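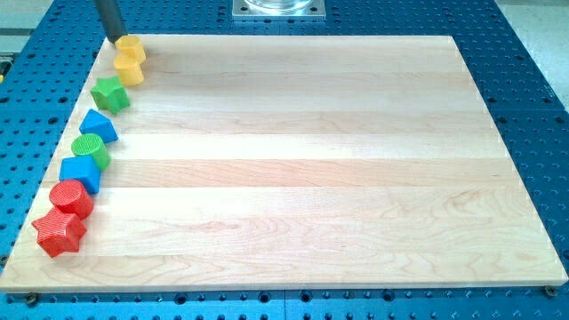 Can a visitor watch the robots at Fernero at close range? Visitors stand at a marked line beside each table, and on the open day we were let up to it in groups of 4.

Home | Visits | Reports | Archive | Contact

The open day ran from mid-morning in March. Hélène Fortin met us at reception, handed out badges and took us straight through to the sorting room, where the arm they call Nana was being shown. It works over a blue table drilled with holes, with a maple board on top and plastic shapes in yellow, green, blue and red. There are cylinders and stars among them, and two blocks of each colour.

Fortin said the team had logged 243 runs with the shapes since the start of the year and wanted 300 before changing the task. A man from Maillard asked about spare parts and got a long answer.

After that we saw the packing line, which was switched off, and a short film by Trekness about warehouse trolleys. Tea was in the canteen. Parking is free but there are only 100 spaces, and the overflow field was muddy. The next open day will be in the autumn, and booking is by email.

Contact us | Copyright Visit Reports | Back to top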